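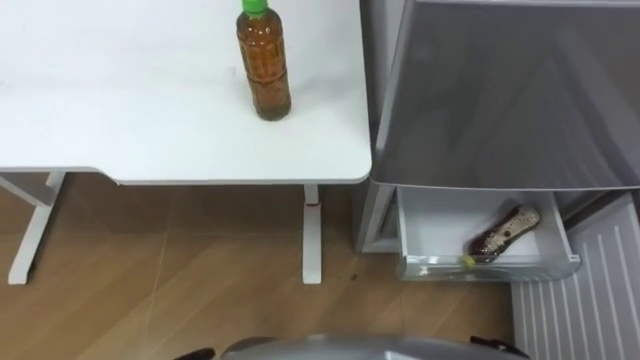
Tea bottle on a white desk

How do I start brewing cold tea at home and stop buying it?

Pernano
I go through a bottle of tea a day at work and I'd love to make my own. I tried it twice last month. The first batch was so bitter I poured it down the sink, and the second tasted like a wet paper bag. I have a two quart pitcher, a kettle and a box of plain black tea bags from the grocery store. No sugar please, my dentist has opinions. What ratio do you all use, and can it go in the fridge overnight? I'd also like it to stay clear, mine went cloudy both times.
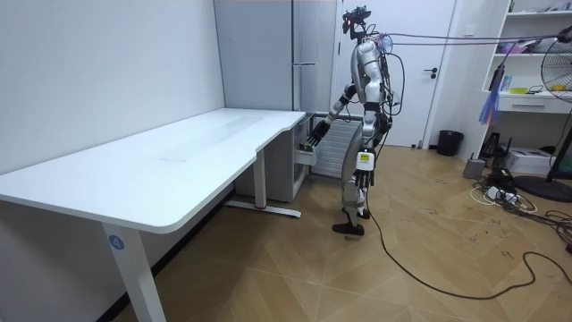

2 replies, 777 views

Zuterbridge
Oh, you are going to love this once you get it right! Forget the kettle. Put eight bags in your pitcher, fill it with cold filtered water, lid on, and into the fridge before bed. Take the bags out in the morning and don't squeeze them (I know, it's so tempting). Cold water pulls out much less of the bitter stuff, so even cheap bags come out smooth, and it stays lovely and clear.

If it tastes weak, add a bag next time. Leaving the same ones in until dinner does give you more color, but the flavor goes a bit flat in my opinion.

I've been keeping a notebook of my batches and I'm up to number 197, which my family finds hilarious. Batch 41 was roasted barley with one bag of black tea and I still think about it. Also good:

Orange peel, a wide strip with no white pith
A few mint leaves, bruised in your hand first

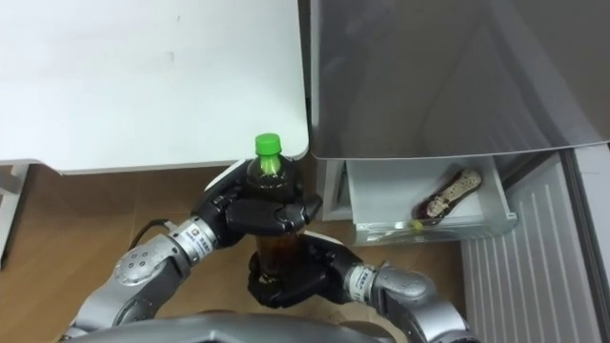

Fresh ginger, sliced thin, which wants the full night to do anything. Go easy the first time, it gets stronger as it sits. My sister likes hers with ginger and mint together and drinks it straight from the jar!

I finish a pitcher in three days. If it smells off or looks stringy, dump it and wash everything with hot soapy water, lid included. Lids are where old tea hides.

Vastdale
just use less tea and dont boil it so long. works for me

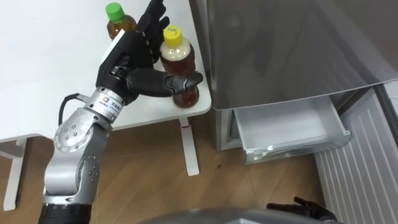 Neema Mfinanga
Both good, but I'd add something on the cloudiness. Hot tea that goes straight into the fridge often turns hazy, and it's harmless. Let it cool on the counter first, or stir a splash of boiling water into the cloudy pitcher and watch it clear up. It's so satisfying! Hard water makes it worse too, so try a jug of filtered before you blame the bags. And please try a loose oolong in November when you're sick of iced black tea. Cold oolong with lunch is wonderful.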